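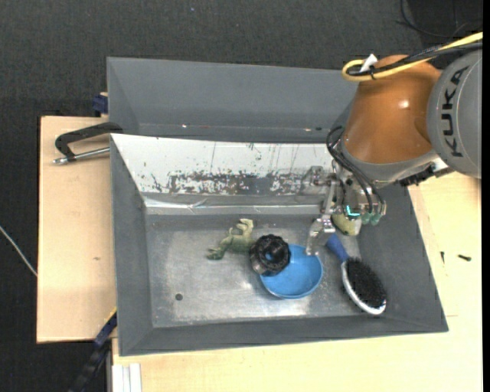 A KUKA arm with a metal gripper over the front bin at the Custix test station, with a bowl, a hairbrush and a toy figure among the objects to be picked.

Custix publishes results of its gripper comparison for mixed-item bin picking

4 min read

2026-02-24 – Custix, an independent test workshop for automation equipment, today published the results of a comparison of three grippers for picking mixed household goods out of a bin. The grippers were tested on the same robot arm, with the same objects and the same control settings. The full report and the pick-by-pick records can be requested free of charge.

The comparison was ordered by Zoneck, a company which sorts returned goods for online shops. Zoneck wished to know which type of gripper it should buy for a new sorting line, where the items arrive without any order and are seldom the same two times in a row.

"Our customers send back everything, from kitchen bowls to toys," said Normunds Jaunzems, head of operations at Zoneck. "The suppliers all showed us very nice videos. We wanted to see the same objects, in the same bin, with each gripper, and we wanted to see also the picks that failed."

How the test was done

The three products were the Ara, a jointed-finger gripper; the Rätsep, a parallel gripper with soft pads; and a suction gripper which Zoneck already uses at one of its packing stations. Each gripper was given 1000 pick attempts, divided into five series of 200. Between the series the gripper was taken off, inspected and mounted again, so that small differences in mounting would not favor one product.

The object set had 21 items. They were chosen by Custix together with Zoneck and included round and shallow items, long items with a handle, items with bristles, ring-shaped items, and soft or irregular toys. No item was fixed in place. Before every series the items were mixed by hand and put into the bin in a new arrangement, and the arrangements were repeated for each gripper with the help of printed layouts.

A pick was counted as successful when the item was lifted from one bin, carried to the second bin and released there without falling on the way. If two items were lifted together, the pick was counted as failed. The arm had one try for each pick. A second try on the same item was written down as a new attempt.

All attempts were made with the arm at the same speed, and the grasp points were calculated by the same software. Custix did not adjust the software for any gripper beyond the basic data on its size and opening width. This was agreed with all suppliers in January, before the first series was started.

Results

The Ara had the highest number of successful picks over the whole object set. Its advantage was largest with items lying against the sloping wall of the bin, where the fingers could reach behind the edge of the item. It was also the slowest of the three, mainly during closing.

The Rätsep was almost equal to the Ara with handles and other long items, and it was quicker. It had difficulties with shallow bowls when they lay with the opening up. In many of these attempts one pad came inside the bowl and the other stayed on top of the rim, and the bowl was pushed away.

The suction gripper was the fastest one with smooth surfaces. With bristles, ring shapes and textured toys it could often not make a seal, and these items brought its total result down to third place. Custix notes that it was tested with one standard cup only. Other cups could give a different result.

Damage to the items was also recorded. None of the grippers broke an item, but the Ara left light marks on more than 100 picks, mostly on painted surfaces. The supplier of the Ara has received these records and is preparing a softer fingertip. Custix has not tested this fingertip and can make no statement about it.

"For me the most useful part is the list of failures," said Clementina Serrano, test engineer at Custix. "A total score is easy to read, but a customer who has only bowls should look at the bowls, and a customer who has only brushes should look at the brushes. We have written the report so that you can do this."

Limits of the comparison

The results are valid for one arm, one type of bin and one set of objects. Transparent packaging, plastic bags and items heavier than those in the set were not part of the test. Custix also did not measure energy use or the wear of the grippers over longer time.

Next steps

Zoneck will install the Ara on the first part of its sorting line and the Rätsep on a second part, where mainly long items are handled. The company will decide later about the rest of the line.

Custix is preparing a second round with the same bins and the same objects, this time comparing camera positions – one fixed above the bin and one mounted at the wrist. Suppliers who want to take part can write to the address for test inquiries until the object list is closed.

About Custix

Custix tests grippers, cameras and controllers for companies which plan to buy automation equipment. It does not sell equipment and takes no commission from suppliers. The costs of this comparison were paid by Zoneck. The suppliers lent their grippers without charge and could read the results before publication, but they could not change them.

Last updated: same day, spelling of product name corrected

Contact | © Custix. All rights reserved. | Back to top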